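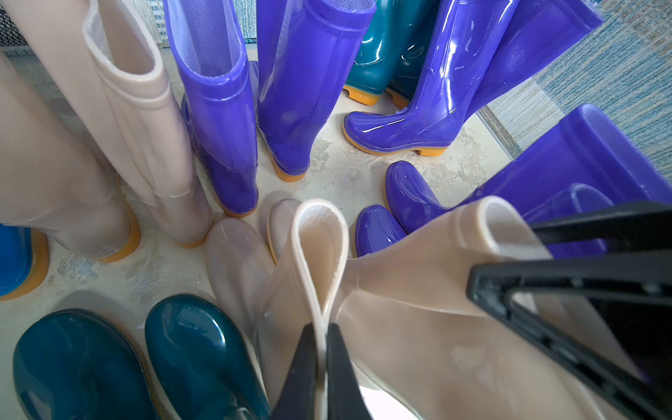

October, late evening. The chair question, settled (I think)

Long day, and my tea has gone cold twice, but I want to get this down while I still remember how we got there.

Jayson Policarpio came by the office at lunch with the fabric books. He had three under one arm and one he'd left in the truck, so naturally the one I wanted was the one in the truck. He is a patient man. We spread everything out over the waiting room seats and I went back and forth between the greens for so long that Mrs. Dunn, who was early for her cleaning, put down her magazine and started voting. She likes the moss. I liked it too until I saw it next to the wall, and then it looked like something you'd find at the back of the fridge.

So it's going to be the Bello, in the color they call barley. It's a plain weave with a little fleck in it, warm without being yellow, and it wipes down with soap and water (I made Jayson spill coffee on the sample, which he did very cheerfully). Latness has it at 43 dollars a yard. I winced. Then I thought of those chairs sitting there every working day with people's coats and children and worries all over them, and I stopped wincing, or mostly did.

There are 12 chairs, and I had been half ready to throw the lot out and buy new. Jayson turned one over and showed me the frame, all good solid maple with the corner blocks still tight, and said it would be a shame. The seats are what's gone. You sit down and keep going. He'll put in new foam and webbing, and he wants to do away with the buttons on the backs, which I argued about for a bit - I've always been fond of the buttons - but he says that's where the crumbs live and I know perfectly well he's right, having been at them with a toothpick.

They'll go over to the Najafi workshop in batches so we aren't asking people to stand. Two weeks for the first batch if the fabric comes in on time. I told him I could borrow folding chairs from my sister and he made a face, so I may not mention those again until the day.

Still not decided: the bench by the door. It's too long to match and too nice to leave alone. I had a thought about leather and then a thought about what leather costs. Maybe a loose cushion, with ties, in the same barley? Or something darker, for the shoes people will put on it no matter what I say. I must ask him whether there's enough left on the bolt for piping before he places the order, and I must do it tomorrow before nine - he's up on a ladder after that and doesn't pick up.

Stayed after closing and sat in every one of the chairs, one after the other, with the lights half off. The one under the clock is the worst. I believe that's where Harold always sits, too, and he has never said one word about it.

Leftover soup for supper. Rain on and off since four. Need stamps, and light bulbs for the back hall, the small kind.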